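Your home robot should be allowed to be boring

I want to make a case for dull robots, and I want to make it as a person who has spent 287 evenings (yes, I keep a log) building a pair of hand-held grippers in a shared workshop in Wustcombe when I could have been learning to cook.

The project is called Lula. It began as an arm that would put away dishes. Everybody who builds at home begins with the arm, me included, and I think that's the mistake! The arm is the fun part. You get motors, you get a thing that waves at your friends, and six months later you own a very expensive waving machine that has never touched a cup without knocking it over.

What changed my mind was Meriem Shehata, who has the bench by the window and builds things far less flashy than mine. She watched my arm miss a bowl for most of an evening and asked why I was teaching the motors anything when I hadn't worked out the fingers. I was annoyed for a week. Then I unbolted everything past the wrist and started over with grippers you hold in your own hands, one left, one right, cables trailing down off both of them. 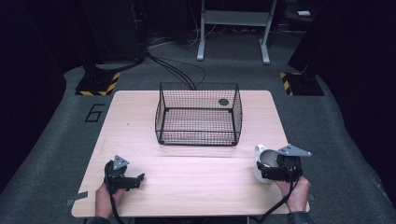
My hands turned out to be a much better test rig than any motor I could afford. With a motor in the loop, every failure has five possible parents. Is it the wiring, the code, the joint, the fingertip, the table that isn't level? When I'm the arm, I can feel a bad grip coming before it goes. A mug picked up on its side wants to roll as you lift, and you feel the roll in your wrist long before you'd find it in a graph. I redrew the fingertips twice in one month on nothing but that feeling.

Now, there's a crowd (you know the one, they're in every workshop chat) that says hand-held doesn't count. If a person is squeezing it, it's tongs. I've been told I built 805 dollars' worth of salad tongs, and okay, that's pretty close to what I've spent, and it's a decent joke. But I think those folks have the order backward. Grasping is the hard part of a home robot. Moving from one spot to another is a problem you can buy your way out of, more or less. Getting hold of a thing that's smooth, or thin, or heavier at one end than you guessed? You can't order that in a box.

And the objects matter so much more than people think. For the longest time I practiced on foam blocks, the way the tutorials do, and I got really good at foam blocks. There isn't one foam block in my kitchen! So I switched to house stuff: mugs, a wire basket, a vase. Boring, boring, boring, and every one of them taught me more in an evening than the blocks had in a season.

Take anything tall with ridges down the side. My old fingers were too narrow, and they'd find the edge between two ridges and twist. A flat inner face is kinder to a shape like that, but then the flat face is worse on a thin rim, so you give up something on the basket to get something on the vase. I used to hate that kind of trade. These days I think the trade is the whole hobby. 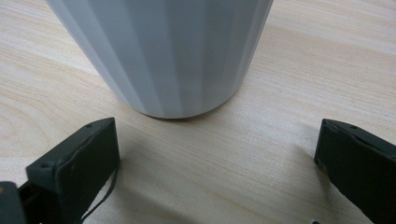 Fingers spread wide in front of the fluted vase.

I'll give the other side its due, because they have one. Hand-held work can make you lazy. My wrists fix things without telling me. I tilt a bit, I slow down, I wiggle, and the design gets the credit for my wiggle. Meriem calls this cheating and she's right. Her cure is to have somebody else try the grippers cold, no coaching, and to write down what they complain about. It's a humbling way to spend an hour, and I recommend it to anybody who thinks their design is done.

There's also the argument that we all need a big goal to keep us going, and a tabletop full of crockery isn't much of a poster. Fair enough. I had a big goal. It got me to lift number zero. The log says I'm on lift 2307 now, and most of those were mugs, and I still look forward to going in.

So if you have an arm half built in your garage and it's making you miserable, take the hand off the end of it and hold it yourself for a month. Pick up whatever's by the sink. You can bolt the motors back on in December.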